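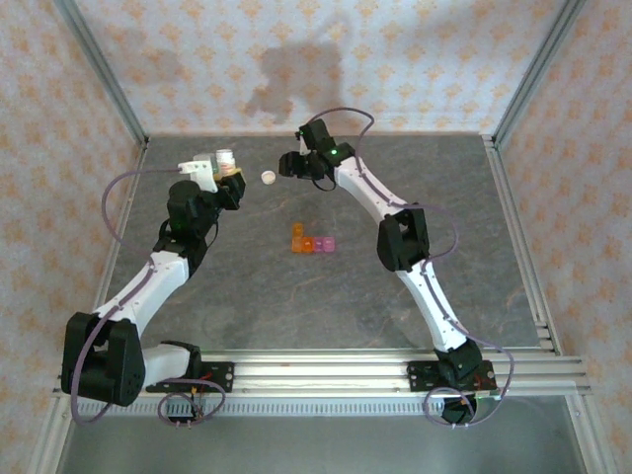
What is a reorder point?

It is the stock level at which a new order should be placed, so that the goods arrive before the shelf runs out.

## Terms for this unit

- **Lead time** – the days between placing an order and having the goods ready to use. Unpacking and checking count.
- **Daily demand** – average units used or sold per working day.
- **Safety stock** – extra units held against late deliveries or a busy week.
- **Order quantity** – how much is bought each time. Decided separately from the reorder point, and often confused with it on the exam.

The basic formula:

`reorder point = (daily demand × lead time) + safety stock`

Use the same time unit throughout. If demand is per week, convert the lead time to weeks first.

## Worked case: Canetti

Canetti is a stationery wholesaler. It buys binders from one supplier, Govby, in lots of 3000. The purchasing clerk, Anisa Pattinasarany, keeps 313 binders as safety stock. Lead time is two working days. Call daily demand *d*.

`reorder point = 2d + 313`

The lot size of 3000 does not appear in the formula. It affects how often Canetti orders and how much space the binders take up, but the trigger level stays the same whether the lot is large or small.

Now suppose Govby changes its carrier and the lead time doubles. The first term becomes 4d. The safety stock may also need another look, as a longer wait leaves more room for demand to drift from the average.

## Stock on hand and stock position

Compare the reorder point with the stock position, which is stock on hand plus stock on order, minus anything already promised to customers. A clerk who looks only at the shelf will order again while a delivery is still on the way.

Entili, the second company in the reading, had this problem every October. Two buyers worked from separate spreadsheets and neither recorded open orders. The fix was a shared order log – no new software.

## Periodic review

Some firms check stock on fixed dates and order up to a target level. It is easier to run when many items come from one supplier. The drawback is that safety stock has to cover the review interval as well as the lead time, so it is usually higher.

## For next class

1. Read the Jovham case and decide which review method it uses.
2. Rework the Canetti formula with demand given per week. State your conversion.
3. Bring one item from your own workplace or home and estimate its lead time.

Questions on the reading go to Wulan Sumampouw during office hours.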